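I finally got to the Workbridge open day! I'd been meaning to go ever since Nermina Mujić moved her packing classes out there, and on February 24, 2021 I drove the 13 miles with a thermos of coffee and no idea which door to use. (It's the one past the loading dock. The sign faces the wrong way.)

Lejla Vukadinović was handing out name stickers and walked a bunch of us through the first hall, which is mostly shelving and the sorting tables. I loved the shelving more than I should admit – old steel stuff they bought when the Dimitriou warehouse closed, still with the paper labels on. Then came the long talk about what goes in which bin, and I took more notes than anybody because my own garage is a disgrace.

What got me was how beat-up everything is, in a good way. I'm used to trade fairs where every bin looks like it came out of the wrapper that morning. These have been used and used, and you want to run your hand along the scratches.

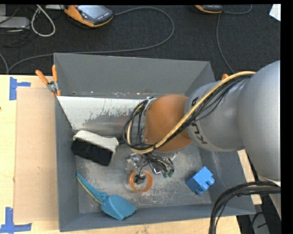

The big gray bin on its table, with the brush and the orange ring inside.

I spent ages at that one. The bottom is scuffed nearly all over, with whitish patches worn into the gray, and the slanted metal sheet along the far side has lost its pale finish lower down, so you get this streaky bare metal with a ragged edge. I have a baking tray at home that's going the same way! The brush has a nicely shaped off-white handle and really dense black bristles, and I'd have happily taken it home for the workbench.

After that we had soup in the hall (lentil, very good, a bit heavy on the cumin) and I talked to a couple from Pradex about stackable crates for far too long. They swear by lids. I don't, and we left it there.

Parking is free but the lot fills up early, so go in the morning. There's another open day in April and Lejla says the upstairs storeroom will be finished by then. I've already put my name down for it.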